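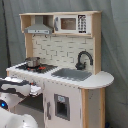
Toy kitchen with range hood and microwave.

PRESS RELEASE
For immediate use
21 Apr 2022

LURARD SIGN TO DULUTINE, DEBUT ALBUM COMING IN JULY

Four-piece Lurard have signed a worldwide record deal with independent label Dulutine. Ink dry. First single out now, debut album in July, tour straight after.

The deal covers two albums, with an option on a third. It ends a long winter of offers and train journeys and cold coffee in other people's meeting rooms. Several labels were in the running. Dulutine got there by turning up to a show in the rain and staying for the support band.

"We liked them because they talked about the songs and didn't mention numbers until we'd all eaten," the band say in a joint statement. "They also let us keep the drum sound. There had been some argument about the drum sound."

A spokesperson for Dulutine said: "We heard the demo of Vik on a Monday and had it on all week. It's a proper tune. Big chorus, odd middle bit, stops dead. We wanted to work with whoever made it and we're chuffed that we are."

THE SINGLE

Vik is streaming now on all the usual services. Three and a half minutes. Recorded live in one room with the vocals done later the same night, a bit hoarse, and left that way. Listeners who caught the band's early shows will know it as the one they used to close with, though it was slower then and had a diferent second verse.

There's a seven-inch too. 1000 copies on black vinyl, 100 on clear, the clear ones only from the band's own merch table. B-side is a new song, Flanen Road, which won't be on the album. No repress planned for the clear.

Lyric video to follow. A full video is being edited at the moment and will be sent round seperately.

THE ALBUM

The album is called Flanen and comes out in July on LP, CD, cassette and digital. Ten tracks. Exact date to be confirmed when the pressing plant comes back to us – vinyl waits are long at the moment and we'd sooner not announce a day and then move it. Digital and physical will land together.

Most of it was written in the back of the van or in a rented house on the coast with a piano that wouldn't stay in tune. You can hear the piano on tracks three and eight. The rest is guitars, an old organ, brass on two songs and a choir made up of whoever was in the building. It's louder than the EP. Shorter songs, fewer of them about the sea.

The band produced it themselves, with mixing finished in March. Sleeve artwork is done and will be released with the track listing next month. Please don't use the artwork that has been going round online, it's an early draft and the title is spelt wrong.

LIVE

Lurard play a launch show in July, the week of release, then a run of dates across the UK and Ireland. Small rooms on purpose for the first leg. One of them holds 50 people and will go quickly. Bigger venues in the autumn, plus a handful of European dates with the routing still being worked out.

Tickets for the first leg go to mailing list members a day ahead of general sale. Sign up through the band's website. Two tickets per person for the smallest room, four for everywhere else. All shows are 14+ unless the venue says otherwise, under 16s with an adult. Access bookings direct through each venue, please get in touch with us if you have any trouble with these and we'll chase.

Support acts to be announced. The band are picking them.

Festival slots: there are some. Can't name them until the festivals do.

ABOUT LURARD

Formed at college, started out playing in a pub function room on a weeknight to mates and the bar staff. Vocals and guitar, guitar and organ, bass, drums. Self-released a four-track EP on cassette, 100 copies, dubbed at home, all gone. That EP got them their first radio plays and then a support tour in the autumn, which is where most of the new songs were road tested. The EP will go back up on streaming later in the year, remastered. No more cassettes of it though.

ABOUT DULUTINE

Dulutine is an independent record label with a small roster and a small office. It puts out guitar music, folk, some electronic bits and the odd reissue. Releases are sold through independent record shops and direct through the label's own mail order. Record shops wanting to stock Flanen or the Vik seven-inch should order through their normal distributor, or email the label if they don't have an account.

NOTES FOR EDITORS

The band name is Lurard, one word, capital L only. Not "The Lurard".

Band members are doing interviews as a group and would like quotes credited to the band.

Phone and video interviews available most afternoons, in person by arrangement. Session requests welcome – they can do a stripped-back set with two guitars and the organ, or the full line-up if you've got the space and the parking.

Album streams for review from mid May, on request. Please say which outlet you're writing for. Reviews are held until the week of release, Vik can be reviewed straight away.

Press shots in high and low res, plus the single artwork, from the Dulutine press office. Credit details are in the folder with them.

Guest list for the launch show is very tight so ask early. Photo passes first three songs, no flash.

ENDS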